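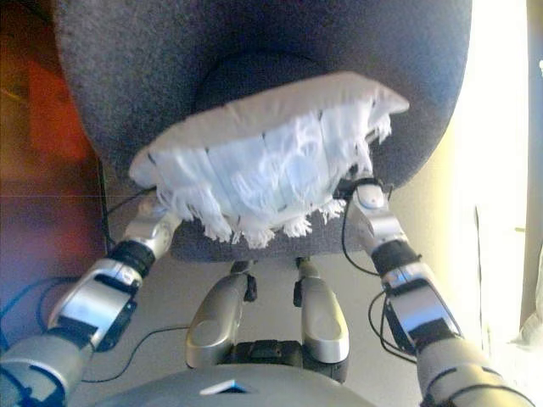 Frayed white cloth, one gripper on each lower corner, in front of the gray chair.

Vonemano Home Chores Group
Minutes, November meeting

Present: Afshin Ghorbani (chair), Cherry Mae Sebastian, Fatemeh Bahrami, Shirin Ebrahimi (minutes)
Apologies: Mahnaz Azimi

Started at 4:10 p.m. October minutes accepted with one fix: the Bulard loan ends in spring.

1. Soft things
Most of the hour went here, and happily so. Cherry Mae is thrilled with how far two-handed holding has come – a year ago we were still talking about blocks and cups! Fatemeh agreed but asked that we keep "can hold it" and "can do the chore" apart in everything we write. Making a bed means picking up, turning, placing and smoothing, and then seeing that a corner is wrong and going back to it. Afshin thinks placing is close. Shirin thinks smoothing is the hard one, and would love to be proved wrong.
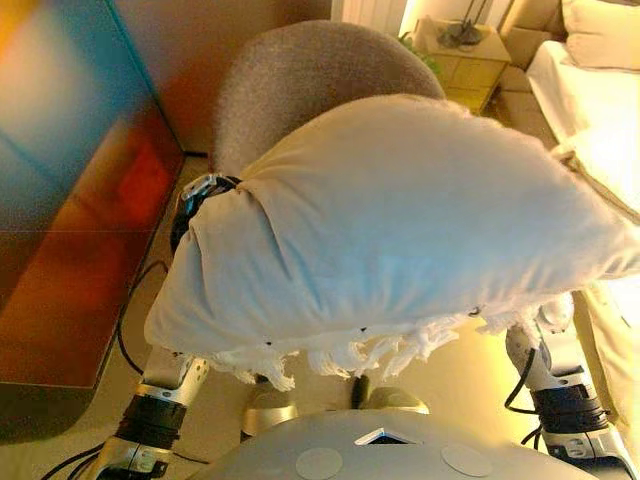
Fatemeh also raised loose edges. Fringe and stray threads can catch in a finger joint, and a person deals with that without thinking. She wants worn linens kept in the test set alongside the new ones, as real homes are full of them. All in favor.

Agreed: the next pillow test is 30 tries, picking up from a chair and setting down on a bed, with every drop written down.

2. Shop floor
Soltani would like us to look at folding towels for their stockroom. Their target is 300 a shift. Great fun to think about, but Afshin feels we should tell them plainly that we have no speed numbers yet. Cherry Mae suggested starting with carrying stacks and leaving the folding to people for now. Afshin to write back.

3. Test log
The log is at 1,008 entries, and too many just say "OK." Mahnaz sent a note asking for one full sentence per entry. Agreed, with some groaning.

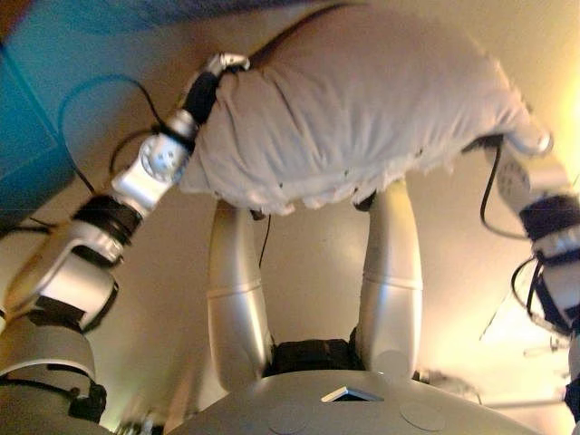 Pillow up between both arms, the frayed side at the bottom.

4. Other business
Brendard asked for a talk on which chores are ready now. Fatemeh will do it and wants ten minutes on bedding alone. Cherry Mae to lend her slides.

Closed at 5:25 p.m. Shirin to send out the test sheet before the next meeting.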